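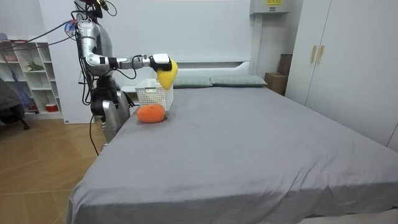
Why split a pick-and-place task into stages when one policy could run the whole thing?

Because the stages fail for different causes, and with one long run in the log you can't tell which cause you had. Splitting gives each failure an address.

Speaker notes: Where the Plan Ends and the Controller Begins
By Vasylyna Yurchenko
September 12, 2026
14 shares | 3 comments

Opening (keep short)

Thank the organizers. Say that the talk is on software only. Hardware questions go to the end, and I will probably pass on most of them.

The task is tidying. Soft toys go from a bed into a basket. The yellow toy over the white basket is the moment I want people to keep in mind, with the orange one still on the sheet. Everything I have to say is about what the software believes at that moment and how it came to believe it.

Part 1: The stack

Four layers. Perception is called Rirkden. The planner is Umali. Below them is an ordinary whole-body controller. Jultow is the tool we use to record and replay runs. Spend the least time on the controller. People have seen one before.

Rirkden outputs object masks and a grasp score for each. Umali takes those and picks the next object, then writes a list of waypoints ending in a release pose. The controller follows the waypoints and may refuse one. Refusal matters, so say it twice. In the first version it could not refuse, and it would creep toward a pose it had no way of reaching until the timeout hit.

Part 2: Soft objects have no fixed shape

Point back to the yellow toy. It hangs from the gripper in something like a teardrop. The model we had in the planner was a ball. Once you grab a plush toy near the top, the lowest point is well below where the ball says it is.

What we did: after the lift, Rirkden runs again on the held object and returns one number, the hang length. Umali adds it to the release height. That is the entire fix. It took an afternoon to write and most of March to agree on which layer should own it.

Pause here for questions if the room looks restless.

Part 3: The basket

The basket has perforated sides, a grid of small openings. Depth readings through a grid are bad. Some points land on the plastic and some land on whatever is behind it. Our early maps had a rim and a cloud.

We tried filtering harder. It removed the cloud and part of the rim too. Now we fit a box to the rim only and treat the sides as solid. The planner never needs to know what the sides look like, only that the arm should not pass through them.

Mention the reach. The arm comes in nearly level over the bed, so the elbow has to be planned along with the hand. Umali used to check only the hand. Show the replay from Jultow with the elbow path drawn in. (Check that the replay is cached. The venue network was slow at the last one.)

We use cookies to remember your reading preferences. Accept | Manage settings

Part 4: Choosing the next object

An object right next to the basket is a bad first choice even when it has the best grasp score. The gripper comes down close to the rim and the planner spends its time avoiding it. We added a clearance term to the score. The weight on that term is set by hand. Someone will ask whether it should be learned. My answer is that I would like to see it done, and I have not done it.

Part 5: Replay

We keep 600 runs in Jultow from the Dendercombe room. Each change to Rirkden or Umali is replayed against all of them before it goes on the robot. Replay can't tell you whether a new grasp would hold. It can tell you that the new planner would have chosen a different object, and at which step.

The last planner update changed the choice in 11 runs. We read all of them by hand. In five, the new choice was worse — same cause each time, a pillow edge being scored as a toy. Show one mask. Don't show all five, it drags.

Likely questions

Latency: the second Rirkden pass happens while the arm is already moving, so it adds no waiting unless the mask comes back empty. Then the arm holds still and asks again.

Release check: we look at the gripper after opening and again inside the rim. If the two disagree, the run is flagged and a person looks at it.

Code: Jultow's log format is written up and I can send it. Umali is still being cleaned up.

Leave the contact slide on the screen.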